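Section 2. Fitting the Zodeck Door Chime

Read all the steps before you start. Most people read them afterward, on the floor, looking for a screw.

Before you begin

1. Pick the door. The sensor goes on the door itself and the magnet goes on the frame. Reversing them will work, but the Flikel app will insist the door is open until you move out.

2. Wipe the spot with a dry cloth. Polish, wax and old tape all beat our adhesive. On a paneled door, stick the sensor to a flat part and keep it clear of the grooves.

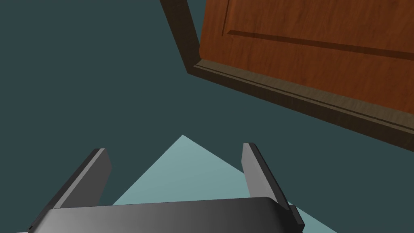 3. Peel the backing and press for 31 seconds. Thirty will probably do, but Ji-hoon Cheon tested these and he is not a man to argue with.

4. Line up the magnet with the arrow on the sensor. If the arrow points at the floor, turn the sensor around.

CAUTION: Do not mount the chime unit above a crib, a fish tank or a sleeping relative. At full volume it is louder than you think.

Pairing

5. Hold the button on the chime until the light blinks, then open and close the door. Two doors side by side need two sensors, and each one has to be paired separately. Name them something better than "Door" and "Door."

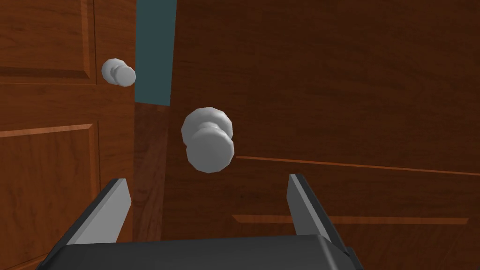 The factory code is 2874. Change it. Everyone who owns this manual has it, including your neighbor.

6. If the chime stays silent, check the battery tab. You have left the battery tab in.

Note: Error 243 means the chime is out of range. Move it closer and repeat step 5.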